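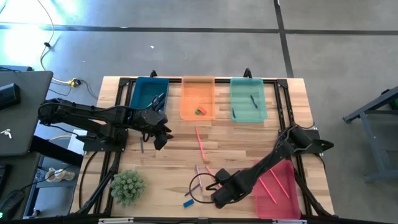 Bench cell inspection, two-arm sorting table, May
Checked by Ruth Entwistle. Comments by Hywel Ruddock.

1. Arm bases and rail fixings. Pass. Torque marks line up on both sides. The Neduter guide asks for a recheck every 400 hours. With one base on the left rail and one on the right, both arms can reach the middle of the table, so the overlap limit in the controller must stay on.

2. Sharp items. Comment. Scissors kept in the teal-blue bin are to be blunt-ended and listed on the cell sheet.

3. Floor cables. Action: Ridwan Setiawan to fit a cover over the run by the far left corner.

4. Emergency stop. Pass. Tested from both ends, arms unpowered each time.

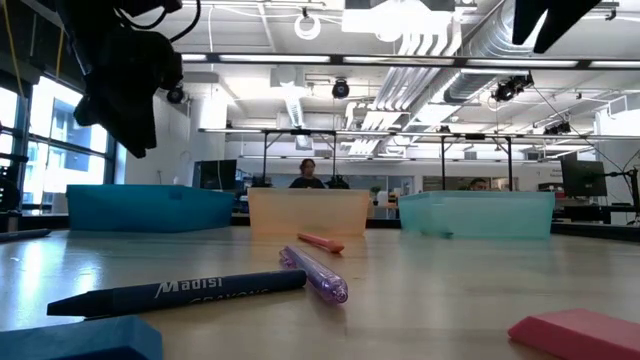

5. People near the cell. Comment. The site rule is no hands over the table while the arms are powered. Desks on the far side of the bins count as occupied when someone is there, as with the person in the dark top, and the operator calls out before enabling.

6. Speed limit. Pass. Set at 700 in the Prellel settings page, locked.

Next check due at 3,445 hours.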